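Ticket 207: Dryer in laundry room stops mid-cycle
Opened by: Abrehet Teshome
Assigned to: Mariama Gyamfi
Site: Dridley House, ground floor
Opened: 7/16/20
Status: Closed

Abrehet Teshome wrote:
The left-hand dryer (the Navine) stops before the end of the programme. It runs for 13 minutes, then the drum stops and the filter light comes on. The door stays locked for a bit and then opens. I cleaned the lint filter and tried again with a smaller load. Same result. The right-hand one works normally, so people are queuing for it.

Mariama Gyamfi wrote:
Thanks. Could you tell me which programme you were using, and whether the filter light was on before you pressed start? Please also check that the filter is pushed fully home. It clicks when it is in. Don't use the machine again today after that.

Abrehet Teshome wrote:
Cotton, cupboard dry. The light was off at the start. Filter is in and it clicked. There were towels and bedding in the first load and only towels in the second.

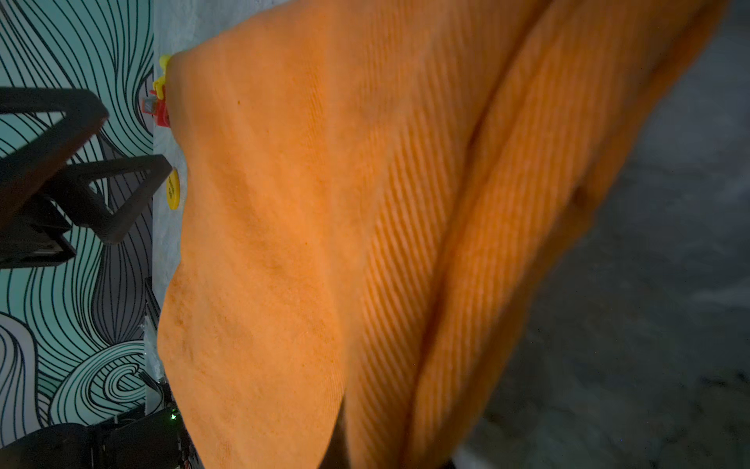

The spin speed on the washer was set to 1000 both times, same as I always use. I also noticed the room was warmer than usual and the window by the sink had steamed up.

Mariama Gyamfi wrote:
Steam on the window makes me think the air isn't getting out. I have put a notice on the dryer and switched it off at the wall. Will look at the hose tomorrow morning.

Mariama Gyamfi wrote:
Visited site. Notes:
Filter clean, seal on filter housing fine.
Pulled dryer forward. Vent hose was squashed flat behind the machine where it had been pushed back too far.
Took hose off. Lint packed in the bend, almost solid. Cleared it by hand and with the vacuum.
Outside flap was stuck shut with paint. Freed it and checked it moves.
Refitted hose with a new Amov clip, old one had rusted through.
Ran empty on warm for 10 minutes, flap outside opening as it should.
Ran full cotton programme with a wet load. Finished without stopping, no filter light.

I have marked the floor with tape. The feet of the dryer need to stay in front of the tape or the hose gets crushed again. Please pass this on to whoever mops in there.

Abrehet Teshome wrote:
Used it twice since and both loads finished. Window stayed clear. I have told the cleaners about the tape. Happy for this to be closed.

Mariama Gyamfi wrote:
Closing. Hose check added to the July list for the Bañez Court machines as well, as they have the same vents.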